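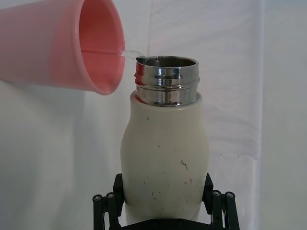 Figure 1. Wrist camera view during a pouring episode: water going from the pink cup into the steel-necked bottle held in the gripper.

Robot Learning Lab, Unit 5: Collecting Demonstrations
Handout for lab sections. Revised 17 May 2022.
Instructor: Tharindu Wickramasinghe

What this unit covers

In Unit 4 you trained a small policy on data we gave you. In this unit you gather the data. Each team will record demonstrations of one pouring task on the Rondari arm, label them, and hand them in to the shared course set, which is called Kulunetti. The policy you train in Unit 6 will use everyone's episodes, so mistakes made here will come back to other teams as well as your own.

Kulunetti held 2,775 episodes at the end of the last course. Of these, 545 are pouring episodes. The rest are picking, stacking and wiping, and you will not need them until September.

Terms

Episode: one recording of one attempt, from the start signal to the stop signal.
Demonstration: an episode in which a person controls the arm and completes the task.
Observation: what the policy gets at each time step. For us this is the wrist camera image, the joint positions and the gripper opening.
Action: the command sent to the arm at the same time step.
Coverage: how much of the range of situations the policy will meet later is present in the data.

The task

The arm holds the bottle upright in the gripper. Water is poured from a cup into the mouth of the bottle. The arm has to keep the mouth under the stream and keep the bottle level until the pouring stops. One team member pours and one controls the arm. Swap roles after every ten episodes.

Note that the wrist camera moves with the gripper. A held bottle therefore stays in nearly the same place in the image while the cup and the background move. In Figure 1 the bottle is in the middle and the cup comes in from the upper left. If all your episodes have the cup on that side, the policy has no examples of what to do when it comes from the right. Pour from both sides, and from more than one height.

Recording procedure

1. Start the recorder and check that the camera image and joint positions are both updating.
2. Close the gripper on the lower part of the bottle. The mouth must be visible to the wrist camera.
3. Move the arm to a new start pose. Do not reuse the pose from the last episode.
4. Give the start signal, then pour.
5. When the stream ends, hold still for two seconds and give the stop signal.
6. Label the episode before you start the next one.
7. Empty the bottle into the bucket and wipe the gripper fingers.

Keep water away from the base of the arm. If any gets on the joints, press stop and call the lab assistant.

Labels

Success: all the water went into the bottle, apart from a few drops.
Partial: the stream missed the mouth for part of the pour but came back.
Failure: the bottle slipped or tipped, or most of the water missed.
Discard: a recording fault, such as frozen video or missing joint data.

Do not delete partial or failed episodes. We leave failures out when training by imitation, but they are used in Unit 7 to train a success detector, and that set is short of them. Discards are removed by the upload script.

Clear water is hard to see against a pale backdrop. When labeling from video, step through slowly and look for the highlights in the stream and the point where it meets the rim. If you still can't tell, go by the note your team wrote at the time. Write one line per episode, even if it only says "ok."

Common problems

Pauses. New operators often stop moving to think. The policy learns the pause as an action and may get stuck there. Practice without recording first.

Operator sees more than the robot. If you steer by looking at the table from the side, you may react to things the wrist camera never shows. Try to work from the camera view on the monitor for at least half of your episodes.

Too little variety. A hundred episodes with the same cup, bottle and start pose are worth less than half as many with changes between them. The Vurnanley cabinet has other cups and bottles. Record which ones you used.

Corrections. Small recoveries, where the bottle drifts and you bring it back under the stream, are useful. Keep them and label them by outcome.

What to hand in

Each team submits 100 labeled episodes, with the notes file and a one-page summary. The summary should say what you varied, what you kept fixed, and how many episodes got each label. Split them into training and test sets by session. Frames from one episode must never be in both sets.

Reading before the next lab: the Navaratnam notes, sections 2 and 3, on compounding error in imitation learning. Come with a written answer to this: which situations in the pouring task would a policy reach by its own mistakes that a careful operator would never show it?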